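Nenora Build Log: Second Gripper

2022-12-10

Work on the Nenora hand-held grippers continued this month at the shared workshop in Neltville. The fingers were reprinted after the March set wore down at the hinge. 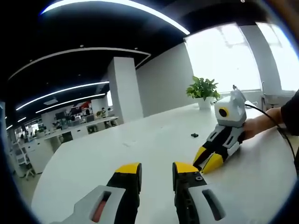

Both grippers at the long table, Neltville workshop.

The new hinge is rated, by my own estimate, for 3000 closures. Tip pads are replaced every 800. Cable strain relief remains the principal open item.
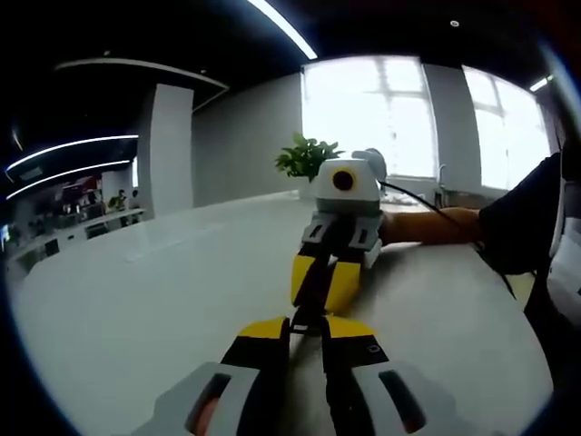
A revised clamp has been ordered from Athanasiadis in Clestberg, and four spare screws will be included. Finger alignment will be checked again once it is fitted.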